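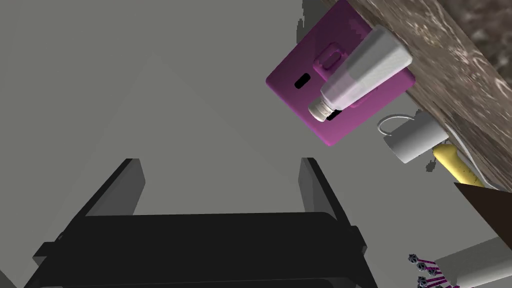

가사 로봇 실증 사업 자주 묻는 질문

올렉(Olleck) 생활자동화연구센터는 가정과 소규모 작업장의 반복 작업을 기계가 어느 수준까지 맡을 수 있는지 평가하고 있으며, 그 결과를 이용 기관과 일반 시민에게 공개합니다. 평가는 시뮬레이션 단계와 실물 단계로 나뉩니다. 시뮬레이션 단계에서는 흰색 플라스틱 병이나 옆으로 누운 머그잔처럼 가정에서 흔히 쓰는 물건을 다루며, 두 손가락 그리퍼가 아무것도 쥐지 않은 채 손가락을 넓게 벌린 자세도 검토 대상에 포함됩니다. 머그잔은 손잡이의 방향에 따라 접근할 수 있는 각도가 달라지므로 자세별로 따로 평가합니다. 아래에는 센터에 자주 접수되는 문의와 답변을 정리하였습니다.

로봇이 지금 집안일을 할 수 있습니까?

일부 작업에 한하여 가능합니다. 정해진 위치에 놓인 단단한 물건을 집어 다른 자리로 옮기는 작업은 비교적 안정적으로 수행됩니다. 반면 여러 물건이 서로 기대어 있거나 겹쳐 있는 조리대를 정리하는 작업은 아직 사람의 감독 없이 맡기기 어렵습니다. 세탁물 개기, 젖은 식기 닦기, 침구 정돈은 현재 평가 범위에 포함되어 있지 않습니다.

평가는 어떤 규모로 진행되었습니까?

지난 평가에서는 시뮬레이션으로 3,000회의 집기 동작을 시행하였고, 이 가운데 1,118회는 물건이 두 개 이상 맞닿은 조건이었습니다. 물건이 하나씩 떨어져 있는 조건의 성공률은 약 88퍼센트였습니다. 맞닿은 조건의 성공률은 이보다 낮았으며, 물건별 편차가 커서 하나의 수치로 공표하지 않습니다.

성공과 실패는 어떻게 구분합니까?

물건을 집어 지정된 구역에 내려놓고 그리퍼가 완전히 물러난 경우를 성공으로 봅니다. 이동 중에 떨어뜨린 경우, 주변 물건을 넘어뜨린 경우, 제한 시간을 넘긴 경우는 모두 실패로 기록합니다. 물건을 옮겼더라도 뒤집힌 상태로 내려놓으면 별도 항목으로 분류합니다.

시뮬레이션 결과를 실제 가정에 그대로 적용할 수 있습니까?

그대로 적용할 수 없습니다. 시뮬레이션에서는 표면의 마찰, 내용물의 흔들림, 재질의 휘어짐이 단순화되어 있습니다. 평가 책임자인 비에라 슈탸스트니(Viera Šťastný) 연구원은 “시뮬레이션 성적은 실물 시험에 올릴 작업을 고르는 기준이며, 가정에서의 성능을 보증하는 자료로 인용되어서는 안 된다”고 밝혔습니다.

전등 스위치를 누르거나 플러그를 꽂는 작업도 가능합니까?

스위치를 누르는 작업은 벽면과 로봇의 위치 관계가 고정된 경우에만 시험하고 있습니다. 플러그 연결은 감전과 화재의 위험이 있으므로 실물 단계에서 시행하지 않습니다. 향후 포함 여부는 안전 기준이 마련된 뒤에 결정합니다.

소규모 작업장에서는 어떤 업무에 활용할 수 있습니까?

클론컴(Cloncombe) 작업장에서는 규격이 같은 용기를 상자에서 꺼내 작업대에 올리는 업무를 시험하고 있습니다. 용기의 종류가 하루에도 여러 차례 바뀌는 업무에는 적합하지 않습니다. 현장 담당인 타데우스 아우어(Thaddäus Auer)의 보고에 따르면, 품목 변경 때마다 필요한 재설정에 사람이 직접 옮기는 것보다 긴 시간이 걸린 경우도 있었습니다.

손가락이 두 개인 그리퍼를 사용하는 이유는 무엇입니까?

구조가 단순하여 정비가 쉽고, 힘의 크기를 측정하기에도 유리합니다. 다만 얇은 천이나 바닥에 밀착된 종이처럼 옆면을 잡을 수 없는 물건에는 한계가 있습니다. 흡착식 장치와의 비교 평가는 브라베츠(Brabec) 과제에서 별도로 진행합니다.

사람이 곁에 있어야 합니까?

실물 시험에는 교육을 이수한 운영자 2명이 반드시 참여합니다. 한 사람은 비상정지 장치를 담당하고 다른 한 사람은 시험 결과를 기록합니다. 어린이나 반려동물이 있는 공간에서는 시험하지 않습니다.

가정용 제품은 언제 구입할 수 있습니까?

본 센터는 제품을 판매하지 않으며 출시 시기를 예측하지 않습니다. 특정 업체의 제품을 추천하거나 인증하지도 않습니다.

시험을 참관하거나 참여 가정으로 신청할 수 있습니까?

참관은 매주 목요일 오후 2시에 울데일(Wulldale) 시험동에서 진행하며, 사전에 신청하여야 합니다. 참여 가정은 현재 모집하지 않습니다. 모집을 재개하는 경우 이 페이지에 공고합니다.

평가 자료는 어디에서 받을 수 있습니까?

물건별 기록과 판정 기준은 자료 담당 젭투 코에치(Jeptoo Koech)에게 서면으로 요청할 수 있습니다. 요청서에는 소속, 이용 목적, 필요한 항목을 기재하여 주시기 바랍니다. 실물 시험 영상은 제공 대상에서 제외됩니다.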